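Speaker notes: Living with one bike
Evening talk for the Gramanano riders' club, 30 minutes plus questions

Before I start: water, clicker, and the small wheel on the table with the two tires next to it so people can come up and squeeze them afterward.

OPENING (keep it short)

Hi everybody, I'm Soledad Quintanilla, and I've had too many bikes. At the worst point there were 4 of them in a one-bedroom apartment, and I was riding the same one every day. So I sold the rest, and tonight is about the one I kept: a steel Zanier touring frame I bought used in August with a bent hanger and a truly awful saddle.

I love this bike! I want to say that up front so you can take the rest with a grain of salt.

Ask for hands: who commutes? Who has ridden on dirt this year? Who has done both on the same tires? (Wait. People always look around before the third one.)

WHY I STARTED WITH TIRES

Most people asking me about an all-purpose bike want to talk about frames. I get it, frames are pretty. But the biggest change I made was going from the skinny tires it came with to the widest ones that would fit with fenders on. Same bike, same legs, and the brick street behind my house stopped rattling my teeth.

Talk about measuring clearance. Use a set of Allen keys as feelers: slide one between the tire and the frame at the tightest spot, usually behind the bottom bracket. Leave room for mud, and remember a tire can come up wider on a wide rim than the sidewall says.

Pressure next. I used to pump everything to 100 and call it a day. Now I run far less than that and top up every week. Tell the story of Tharindu sneaking air out of my tires at the coffee stop on the river ride. I spent the whole way home telling him how smooth the new pavement was. There was no new pavement.

(Pause here, they usually want to argue. Let them for a minute, then move on.)

GEARS

My rule on gearing is to pick your lowest gear for your worst hill with groceries on the bike, then see what's left at the top end. I have a single ring up front and 9 gears in the back. Do I spin out coming down toward the reservoir? Yes. Do I care? Not even a little, I sit up and coast.

If somebody asks about electronic shifting: I've borrowed a bike with it, it was lovely, I forgot to charge it. Leave it at that.

BRAKES

The Zanier came with rim brakes, and the front rim was worn so thin that the shop wouldn't true it. I ended up with a Novau fork with a disc mount and a cable disc brake up front, and kept the rim brake in back. It looks a bit odd, and a few purists have told me so in parking lots. In the rain it's a different bike. I can brake late for the light at the bottom of Esposito Street with one hand's worth of effort.

Stress this part: a disc fork on an old frame has to match the original length pretty closely or the steering changes. Measure from axle to crown. Get a mechanic to look at it. Bed the pads in on a quiet road before you trust them. 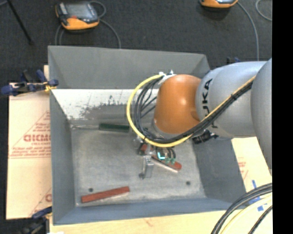 LOAD CARRYING

Racks! My favorite section, so watch the clock. I started with a rear rack and two bags and the bike handled like a shopping cart. Moving the heavy stuff to a low front rack fixed most of it. Heavy and low in front, light and bulky in back, nothing loose near the spokes.

Things I carry every day: spare tube, levers, pump, a multi-tool, one quick link, gloves I don't mind ruining. It all lives in an old pencil case strapped under the saddle.

Show how I strap the bag (two straps, buckle facing away from the leg).

WHAT IT COST ME

I'm not going to read out prices, they change. Spent most on wheels, least on the bar tape, which I redid three times because I picked white. Total came to about half of what I got for the bikes I sold.

QUESTIONS

Likely ones:
Would I do it with an aluminum frame? Sure, if it has the clearance and the mounts.
Is it slow? On the fast group ride, yes. I get dropped at the same sign every time and have a nice ride home.
Tubeless? Tharindu runs it and loves it, so send those questions to him. He'll be by the door.

Remind people to return the loaner lights before they go.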